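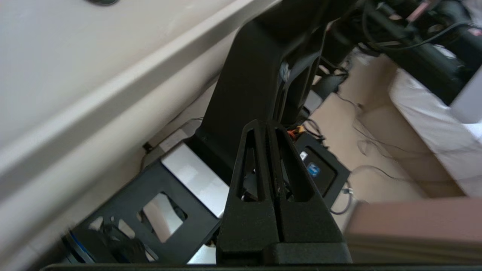
Home | Classes | Gift Vouchers | FAQ | Contact

Last updated: December 21, 2018

Jukura Pottery Studio – your questions

I've never touched clay. Can I still come?
Yes, please do! Most people in our Saturday beginners' class start from zero, and Muammer Avcı, who teaches it, loves a wobbly first bowl as much as anyone.

What should I wear?
Old clothes and closed shoes. Short nails help a lot on the wheel – long ones leave grooves. Aprons are on the hooks by the door.

How long until I can take my pots home?
Allow 2 weeks for drying and both firings, longer for anything chunky. We'll email you when your shelf is ready.

Which colours can I use?
The whole glaze wall! The Pappas green is our favourite at the moment, and it goes a gorgeous deep grey where it pools. Please don't mix glazes without asking.

Can I fire work I made at home?
Usually, if it's bone dry and you can tell us which clay you used. Bring it in on a tray.

Do you run kids' sessions?
We do, in the school holidays, for ages six and up. A grown-up needs to stay in the building.

Where do I park?
Behind the bakery on Vorkis Lane. It's free after six.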